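Setting up a hired room for a workshop day that turns into an evening reception

Last revised 5/28/26 by Gizella Illés, Kullenbridge venue operations

The procedure covers a single room used in two layouts on the same day. It assumes up to 50 guests and a booking made through Groveo.

1. Fix both layouts before the booking is confirmed. Draw the daytime plan first, with tables in groups and a clear route to each door. Save the evening plan as a second sheet in the same file. Check both against the room's licensed capacity, as seated and standing limits differ.

2. Order furniture by layout. Enter chairs and tables under "Day" and sofas and bar units under "Evening". Items used in both go under "Day" only, or they will be charged twice. 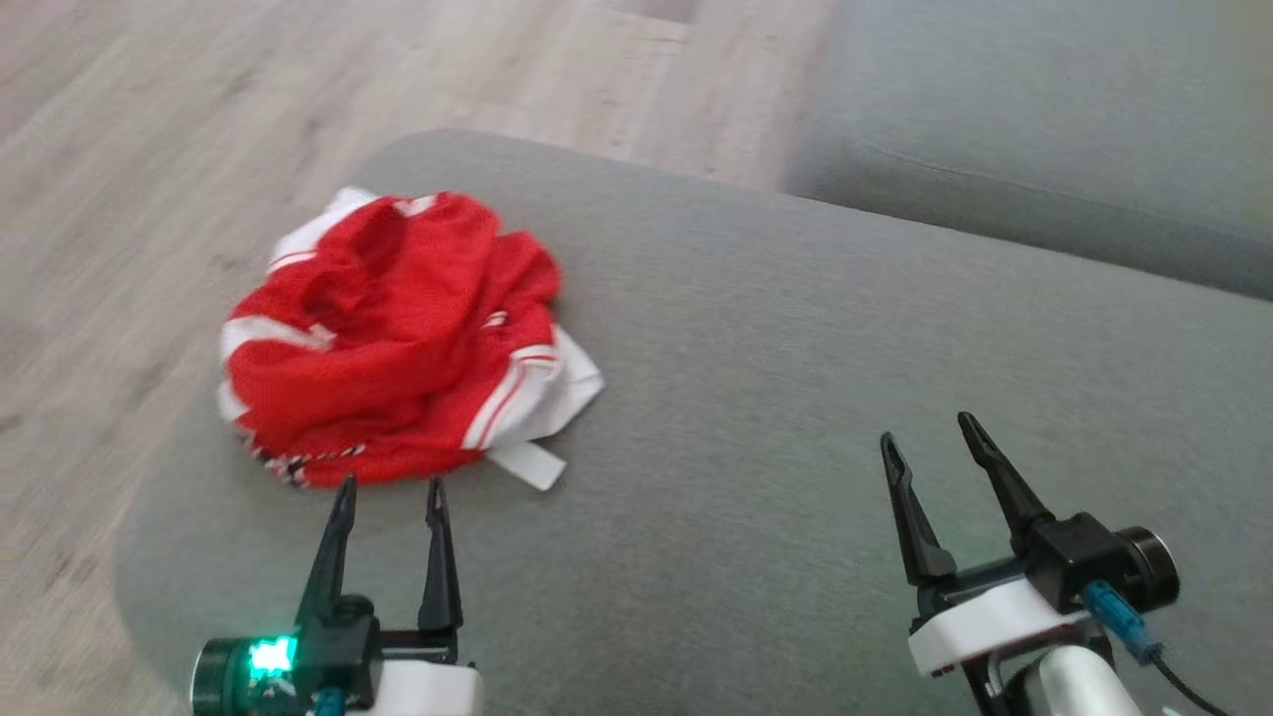

Red and white knitwear on grey seat fabric.

3. Set the changeover time. Allow 45 minutes with 2 porters. Guests must be out of the room for the whole period, so book the foyer for the same slot. Whiteboards leave first, then tables, then surplus chairs. Soft seating comes in last and is placed from the far wall towards the door.

4. Set the power and lighting. Day circuits stay at full level until the tables are out. Evening lighting is stored as preset 111 on the wall panel. Tape down any cable that crosses a walkway, including cables behind the bar. 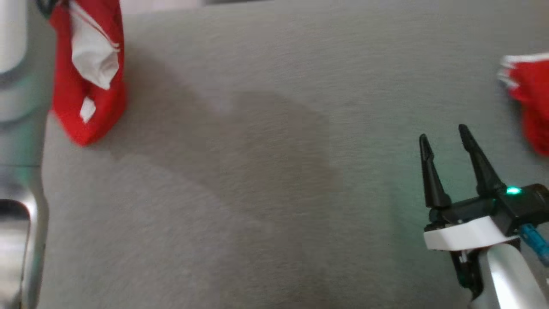
Grey fabric with a red and white cloth.

5. Walk the room with the client. Sign the evening sheet once the bar is stocked and the fire exits have been checked. Late changes go to Chang-ho Koo at the loading desk. Changes to the October price list do not affect bookings already signed.

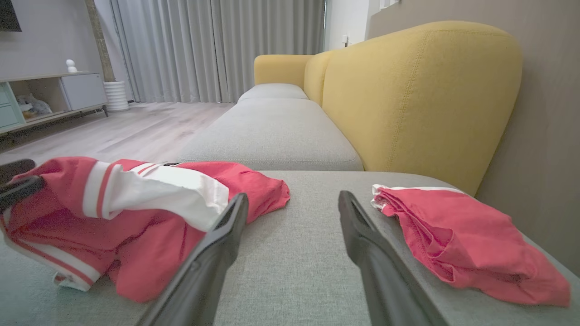
Can the changeover be done while guests remain in the room?
Guests have to leave for the full changeover. If the foyer is not free, book a second room or keep the daytime layout for the evening.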